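Speaker notes, Muvness small-company meetup, September 22, 2019
Talk: What we learned getting Zesa ready for its first trial

Opening (keep it short, they'll still be finding seats)

Hi everybody, I'm Kartini Raju, I look after clinical planning at Lill. I'm going to talk for as long as Ileana lets me, and she has a watch. Thanks to Ileana Bogdan for the invite, by the way, and for reading my slides when they were twice this long!

Quick show of hands: who here has taken a compound from the lab into people? Who's about to? Okay, this one is mostly for the second group.

Where Zesa came from

Zesa is a pill for chronic nerve pain. We started with 340 compounds that a computer model had ranked for us, and I'll admit I was the grumpy one in the room. I'd seen ranked lists before. We made the top batch anyway, tested it, and ended up with 7 we liked enough to argue over. Then 4. Then a long winter of liver data (pause here, people laugh) and we had Zesa.

Say something about Baka. Baka was our favorite for months. Lovely numbers in the dish, and then it hardly got absorbed at all when given by mouth. We probably held on to it too long. I certainly did. If you have a favorite, write down now what result would make you drop it, and give that page to someone who doesn't care about your feelings.
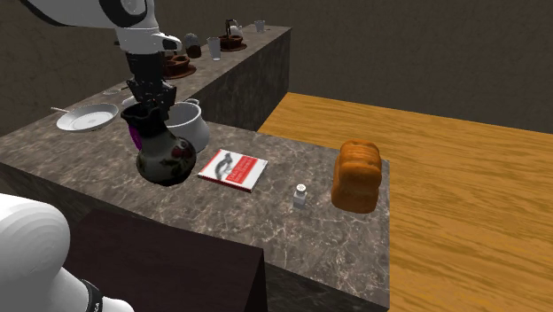
Choosing the first dose

This is the part I get the most email about. The model helped us pick a molecule, but it had no opinion on how much to give the first volunteer. That was old-fashioned work: animal safety studies, a big safety margin, and a lot of phone calls with our toxicologist.

Slow down on the next bit. We wanted to start higher. The ethics reviewers wanted lower, and they asked good questions about dizziness and sleep. We went lower. It added some seven weeks to the plan, and I'd make the same choice again.

Paperwork and pills

Book your tablet maker early! We called ours in January thinking we had loads of time, and the stability testing nearly ate the whole schedule. Also, label text. Get it translated before you think you need it. (Tell the story about the blister packs if there's time, skip it if Ileana is waving.)

What's next

First group of healthy volunteers, single doses, blood samples, lots of waiting. I can't share results because we don't have any yet, so please don't corner me at the coffee table.

Questions. Repeat each one into the mic. If someone asks about price, say it's far too early, and take the next hand.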